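Ticket 3653 - Tawhiri hanging rail, basket sliding
Status: solved!
Opened: 2021-12-25

Problem: The perforated basket on our Tawhiri rail kept creeping to the left every time we took something out of it. By the end of a morning it had drifted right into the corner. Model on the label is 174.

Tried first: Wiped the rail down with dish soap. No change. Swapped in the S-hooks from the old Claletti kit, which were too wide and let the basket swing like a porch seat.

Tried next: Rubber bands wound around the rail, 2 on each side. Great for a day, then they rolled along with everything else.

What worked: The small Plitetti hooks! They grip so much better than I expected, and I love how little room they take up. I pushed the basket hard from both ends and it stayed where I put it.
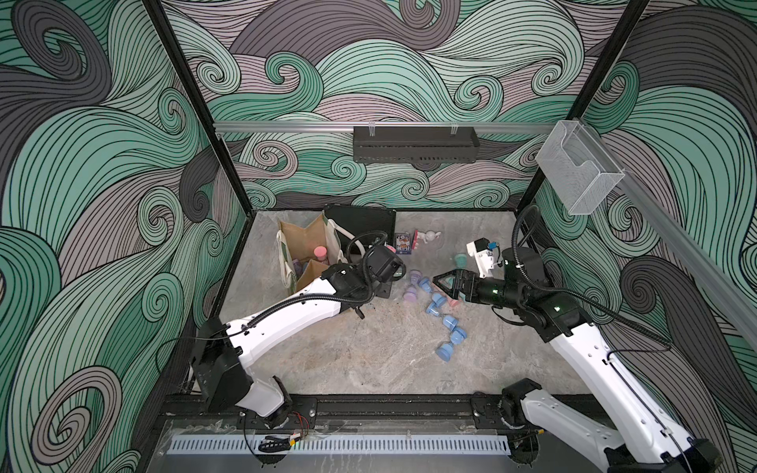 Basket placement matters too, so please hang yours before you load the floor below it. I did mine the other way around and had to reach over everything. The two clear hooks sit at the top edge of the black basket, and the paper bag with the white handles can stay in the back left corner, well out of the way.

Still open: does Wutis sell the same hooks in a pack of 5? I'd happily redo the hallway rail as well - it has the same wobble.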